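3.2 Match scheduling, recovery and perceived readiness

The second strand of the study concerns the time between matches. Club tennis for older players is usually organised around short tournaments in which one person may enter singles, doubles and mixed doubles. The rules on rest differ between organisers and are often left to the referee on the day. A player who wins in the morning may be called back to court within the hour, while another who lost a doubles match has the rest of the day free. The load carried by entrants of the same age and standard can therefore vary a good deal within a single event.

Records were taken from the Wemedbridge senior circuit, which runs hard-court events for players aged over 44. The circuit keeps a court log in which the start and finish of each match are entered by hand. After the removal of walkovers and matches stopped by rain, 2486 matches were left for analysis. Entries with a missing finish time were dropped, as were those in which the finish time came before the start time. No attempt was made to repair such entries from the order of play, because matches were often moved between courts without a note in the log.

Rest was defined as the time from the last point of one match to the first point of the next match played by the same person on the same day. The warm-up was counted as rest. This choice follows the layout of the log, in which the start time is written down when the umpire or the players call the first point. It leads to a small overstatement of true rest, but the overstatement should be much the same for all players, as the circuit allows a fixed warm-up.

Three groups were formed. Short rest covered gaps of less than 44 minutes. Medium rest covered gaps from 44 minutes up to and including 80 minutes. Long rest covered all gaps above 80 minutes. The limits were set before the outcome data were opened and come from the scheduling sheet used by the circuit, where they mark the points at which a player may ask for a delay or be moved to a later slot.

A subset of 69 players also agreed to fill in a readiness form before each match. The form, called the Nidetti scale in the rest of this paper, asks for a rating of leg tiredness, arm tiredness, soreness and willingness to play. Each item is marked from one to seven, with higher values standing for a worse state, except for willingness, which is reversed before scoring. Forms were handed in at the desk before the player went on court. Late forms were accepted only if they were received before the end of the warm-up.
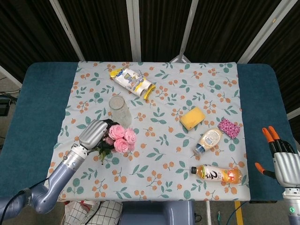
Figure 4. Table and items.

The forms were scored by two readers working apart. Where a mark fell between two numbers, the higher number was used. Where two marks had been made and neither was crossed out, the item was treated as missing. A form with one missing item was kept and the mean of the other three was used in its place. A form with two or more missing items was left out. The readers differed on few items, and the differences were settled by going back to the paper form.

Outcome was measured in two ways. The first was the plain result, coded as a win or a loss. The second was the share of service games held. The latter was included because the plain result depends heavily on the opponent, and because in an earlier report on the same circuit (Morgan, internal report) the share of service games held was more stable from one event to the next. Llinos Morgan supplied the coding sheet for that report, and it was used here without change apart from the treatment of match tie-breaks, which were left out of the service count.

Opponent strength was entered as the difference between the two club ratings on the day of the match. Ratings on the circuit are reviewed in August and held until the following review. A player who improves quickly may thus carry a rating that is too low for some months. To limit this effect, matches played by anyone whose rating moved by more than one full band at the next review were marked, and each model was run both with and without them.

The models were logistic for the plain result and linear for the share of service games. Rest group, age, rating difference, court number and round were entered as fixed effects, and player as a random effect. Court number was kept because the outer courts at Powell are more open to wind than the others, and serving there was thought to be harder from one end. Round was kept because rest tends to grow shorter in the later rounds, as the schedule slips, while opponents become stronger. A model that left out round would be likely to lay the effect of stronger opponents at the door of short rest.

3.3 Results for rest groups

Players in the short rest group held a lower share of their service games than those in the long rest group once rating difference and round were taken into account. The medium group lay between the two and could not be told apart from either with any confidence. For the plain result the same order was found, but the spread was wide, and the difference between the short and long groups did not survive the removal of marked matches.

The effect of short rest on service was greater where the earlier match had itself been long. This was tested by adding the length of the earlier match to the model, together with its product with rest group. In the short rest group, each added game in the earlier match went with a further drop in the share of service games held. In the long rest group no such pattern was seen. The finding agrees with the view that the work already done matters mainly when there is little time to recover from it.

Age had a weaker part than expected. Older entrants held fewer service games overall, but the loss from short rest was much the same across the age range of the sample. Two explanations may be put forward. Those who remain on the circuit at a greater age may be a fit and well-prepared group, in which case the sample says little about older club players in general. It is also possible that older entrants choose their events with more care and avoid entering more than one draw. The entry lists give some support to the second explanation, as double entries became less common with age at both Powell and Rarnamar.

Scores on the Nidetti scale rose as rest grew shorter. The rise was carried almost wholly by leg tiredness and soreness. Arm tiredness changed little, and willingness to play did not change in any regular way. Several players gave the highest mark for willingness before every match, whatever they had written for the other items, and the item may be of limited use in a group that has paid to enter and travelled to play. A revised form might ask instead whether the player would accept a delay if one were offered.

The link between the readiness score and the share of service games was present but modest. When the score and the rest group were entered together, the effect of rest group became smaller but was not removed. The score therefore appears to catch part of what short rest does and to miss the rest. Since forms were completed before the warm-up had ended, stiffness that appeared only during play would not have been recorded.

3.4 Differences between venues

Events at Rarnamar ran closer to the printed schedule than those at Powell. Fewer matches there fell into the short rest group, and the estimate for that group at Rarnamar alone is correspondingly loose. The direction of the effect was the same at both venues. Pooling was judged acceptable, and the venue term was dropped from the final model after it was found to add little to the fit once court number had been entered.

Court surface was not studied. Both venues use acrylic hard courts, though those at Powell were resurfaced between two of the events in the log. Matches before and after the work were compared for length and for the share of service games held, and no clear change was found in either. The comparison does not take account of the change of ball made in the same season, for which no separate record was kept.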